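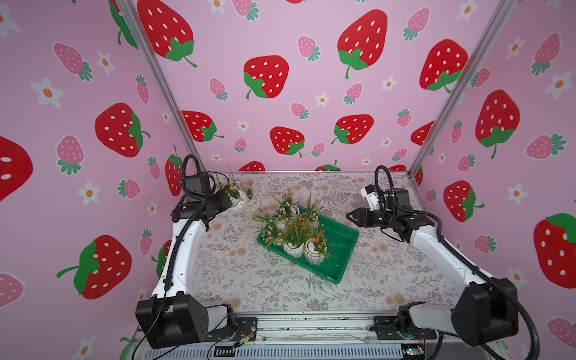 *Fig. 1. Strawberry-print panels and a fern-patterned cloth.*

## Unit 3: School Health Rules and Medical Claims

Students should read the Stavlow packet before class. It covers a district of 1,000 pupils that dropped its vaccine record check in November, after a speaker at the Lennox forum questioned the measles shot.
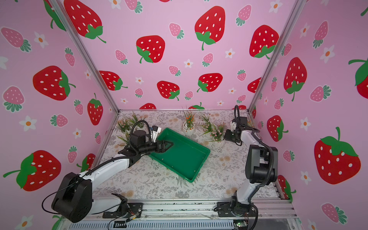

The board voted the same evening. Minutes show that two parents spoke and that the county health office was not asked for advice. For each claim in the packet, note its source and whether a study is cited.
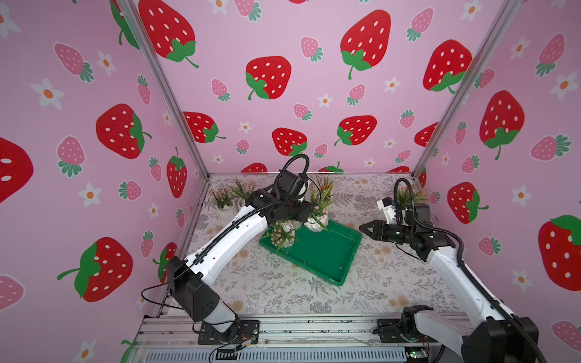 Korero objected in the public comment period that a board may change a rule without outside advice, provided that state law is met. Be prepared to answer this point in writing.

**Due:** response paper, 2 pages, by 5 p.m.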